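News | Classic & Competition | Company Announcements

Home Cars Workshop Racing Parts News Contact

Zarnmont to build new run of Sulitz hillclimb cars

ALSTEAD - Zarnmont Motor Works will return the Sulitz two-seater to production this year, the company announced today. The cars will be built by hand at the Alstead workshop using the original body drawings, and 60 will be made. Deliveries to customers start in June.

The Sulitz was first sold as a bare-bones competition car for hillclimbs and short circuit races. It had an aluminum body over a steel tube frame, a four-cylinder engine behind the front axle, and very little else. Most were driven to events, raced, and driven home again. Many were later cut up for parts or fitted with larger engines, and complete cars in their first form seldom come up for sale.

Zarnmont bought the Sulitz name, the drawings and the surviving wooden body bucks from the Idahosa family, who had kept them in dry storage after the original works closed. The sale also included the build ledgers and a set of casting patterns for the cylinder head.

"We had been repairing these cars for customers for a long time, and we kept having to make the same parts one at a time," said Garba Okoro, managing director of Zarnmont. "Once we had the drawings and the patterns in the building, it made sense to make whole cars. We have changed the things that used to break. The shape is the same as it was."

The new car uses a 2159 cc engine cast and machined for Zarnmont from the original patterns. The block has thicker walls between the cylinders, and the oil pump has been moved lower in the sump to deal with starvation in long left-hand turns, a known fault of the early cars. Twin side-draft carburetors are standard. Power goes to the rear wheels through a four-speed gearbox, with a five-speed unit available for customers who plan to cover longer distances on the road.

The frame follows the first layout, with two added tubes across the cockpit and stronger pickup points for the rear suspension. Brakes are discs at the front and drums at the rear. Customers who want to enter period classes can order drums all around. Wire wheels are fitted as standard, and a spare is carried under the rear deck.

Each car takes almost 500 hours to build, with the largest share going into the body. Panels are shaped over new bucks copied from the originals, which are now too worn to take hammering. The nose is made in three sections and welded, then filed and finished by hand. Paint is applied in the company's own booth, and buyers may choose any color from the old Sulitz card or supply their own sample.

Two versions will be offered. The Road version has a full windshield, a folding top, a heater and a carpeted floor. The Climb version has a small aero screen, a single seat cover panel, a roll hoop and a shorter final drive. Both share the same engine and frame. A Road car can be converted to Climb trim at the workshop over the winter if the owner decides to go racing.

The first prototype has completed its road and track testing. It was driven by workshop staff and by several owners of early cars, whose comments led to a change in the pedal spacing and a slightly softer front spring. A second prototype is now being used for brake and cooling work and will be entered in regional hillclimbs this season under the Zarnmont name, carrying number 72.

"Racing it ourselves is the cheapest way to find out what we got wrong," Okoro said. "If a bracket cracks, I would like it to crack on our car first."

Parts made for the new cars will also be sold to owners of early ones. Cylinder heads, oil pumps, front uprights and body panels will be available through the parts counter, and the company will continue to restore original cars in the same building. Cars in the new run will carry their own chassis number series, stamped on the frame and on a plate in the engine bay, so they can be told apart from the early cars.

Prices will be given on request. Orders are placed with a deposit, and build slots are assigned in the order deposits are received. Buyers may visit the workshop during the build by appointment.

Press contact: Zarnmont Motor Works press office, Alstead

Related news
- Early Sulitz cylinder heads back in stock
- Workshop adds second paint booth
- Storing a carbureted car over the winter
- Hillclimb entries: what we are running this season

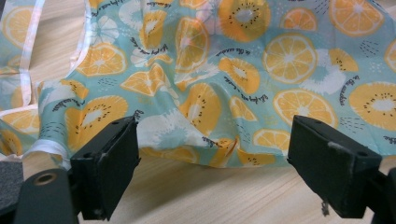

Page last updated: April 8, 2022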